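Speaker notes, Vurker track, the after-lunch slot. Session title: "The hand that wouldn't let go"

Slide 1. Say hi, check the mic, ask who has had a robot refuse to give something back. Wait for hands. Tell them they're my people.

Slide 2. So the job is Kumsa's fruit task. Pick up a bunch of grapes, put it on a plate, open the hand, move away. We ran it 200 times in January and I was feeling pretty great about it until I went through the logs properly. In 31 of those runs the release command went out and the fingers stayed shut. The software marked every one of them as a success! (Pause here, people usually groan.) 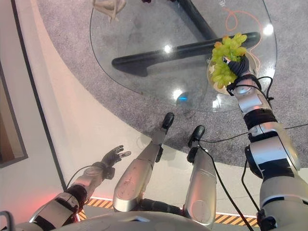 Why did the software call it a success when the hand was still closed? It only checked that the release command had been sent and accepted. It never read the finger positions back, so a hand that ignored the command looked the same as a hand that opened.

Slide 3. What it did next is the part I care about. The arm thought it was free, so it started its retreat with the fruit still in its grip. With grapes, fine, you get grapes on the carpet and I get to crawl under a table. But we were going to move the same routine over to Ellik's kitchen line, where they hand over glass jars, with a person standing right there. That's when I stopped laughing and wrote it up as a safety issue.

Slide 4. Finding the cause. I blamed the grapes first (sticky, squashy, stems that hook on things) and lost a whole week to that. Then I blamed the Sokari hand controller, which was closer. The controller has a grip hold that kicks in when the motor current spikes, and while it's in that hold it says "got it" to an open command and then quietly drops it. Thin stems were letting the fingers close too far and press on each other, current goes up, hold kicks in, there you go.

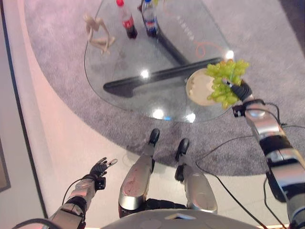
It took me ages to reproduce because it only happened if the open command arrived within 10 seconds of the spike. If I was slow, or went to get coffee, the hold timed out and everything worked perfectly. I can't tell you how many times I went to get coffee.

Slide 5. We made 2 changes. One, the arm can't start its retreat until the finger encoders say the hand is open. Two, if they don't say so, the robot stops where it is and calls for a person. It doesn't retry. I got some pushback on that one, folks wanted it to wiggle the fingers and have another go, and I said not with somebody's hand nearby.

Slide 6. What's still open. I don't love that the controller accepts a command it's going to throw away, and we've asked for a proper error code. Also, the encoder check slows every run down a bit and Ellik noticed. I told them I'd take slow.

If there's time: show the log with the fake success line. If I'm running over, skip it and go to questions.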